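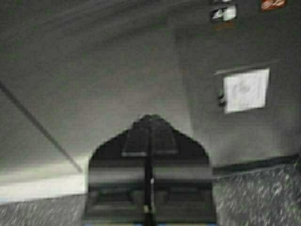
*Photo: Kanyarat Wattanapong / Ongart*

**Ongart is looking for a wall and panel finisher (part time, 20 hours a week)**

Ongart is a small workshop in Nurkthorpe. We prepare and paint interior walls, partitions and display panels for shops, schools and small offices. Most of our customers ask for the same thing - a flat matte surface in one quiet color, very often gray, that looks calm under any light. This is simple to say and it takes patience to do.

We now need one more person for our team of 7.

Your work will be:

- filling and sanding panels before the first coat
- mixing paint from our color list and writing down each mix
- painting by roller and brush, sometimes by spray
- checking edges and corners with a hand lamp
- helping with delivery two mornings a week

You don't need a diploma. We would like you to have one year of experience in painting, plastering or furniture finishing, but we will also read letters from people who learned at home and can show us their work. You should be able to lift a panel together with a colleague. A driver's license is useful. English is the language in the workshop, and it does not have to be perfect. Mine is not perfect either.

We offer a paid trial week, work clothes, and a contract until the end of July with the possibility to continue. Training is given by Gebremedhin Tamiru, who has led the finishing room since we moved to Sirnley Road. The workshop is on the ground floor, and bus 112 stops near the gate.

Please send a short letter and the name of one person who knows your work. Two or three photos of surfaces you have finished are welcome - phone photos are fine. Put "Finisher 682" on the envelope or in the subject of your email. Letters must reach us by Oct 17, 2019. We will answer every one of them.

Questions about the hours or the trial week can go to Đức Thái at the office, in the mornings.

Ngọc Hồ
Workshop manager, Ongart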